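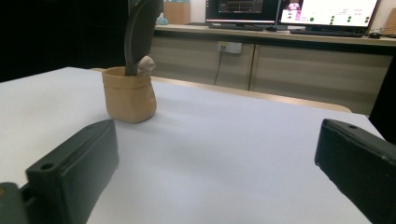
Small tan paper cup on the white table, side room.

13 October 2026
Natural dye tests, second batch (onion skin and walnut)

Started early because Sanne needs the big pot after lunch. The wool is the same as last time, from Lukumay, washed but not bleached. I weighed every skein dry and wrote the weight on the cloth label with pencil. Ink was running in the first batch and we lost two labels, so please only pencil.

Mordant: alum, same strength as before. I let the wool sit overnight in the bath with the lid on. In the morning the water had a thin skin on top and I don't know from what. I skimmed it and went on. If the color comes out patchy, this is the first thing to suspect.

Onion skin bath: kept at a low heat for 35 minutes after it began to steam. The yellow came quickly, much quicker than in the September notes of Rostislav. He used skins from the market and mine are from the kitchen at Kivville, mostly red onion mixed in. So the comparison is not fair and I should not make a conclusion from it. The color is more to the brown side, like weak tea. Awuor likes it better than the clean yellow. I am not sure yet.

Walnut bath: here I made a mistake. I filled the pot by eye and only later measured the water, it was 4000 ml and the recipe is written for less. The brown is therefore lighter than planned. It is still a good brown - but we can not call it the recipe brown. I kept one skein in the bath to stay until tomorrow and took the other out at the usual time.

Iron after-bath: only on the onion skein. It went to olive green in some moments. Careful with the spoon, iron spoon must not go back in the drawer with the others. I tied a red thread on it.

Rinsing took a long time. The tap in the side room gives very cold water and the wool does not like a sudden change, so I waited until the baths were cool. Graciela says she never waits and her wool does not felt. Maybe it depends on the wool.

To do:
- light test, half of each sample behind card in the south window, look again in December
- ask Shabani if the Clerkimis scale was ever checked, it shows a different weight after I move it
- write the walnut recipe again for the large pot
- more alum, we have enough for one batch only

Print this entry | E-mail this entry

Comments

Rostislav Kratochvíl: My skins were yellow onion only. I have a bag left if you want to repeat it.

Sanne Stevens: The pot still had a brown ring when I got it. Please scrub with soda next time.

Awuor Nyaga: Can I have a small piece of the olive for the sample book?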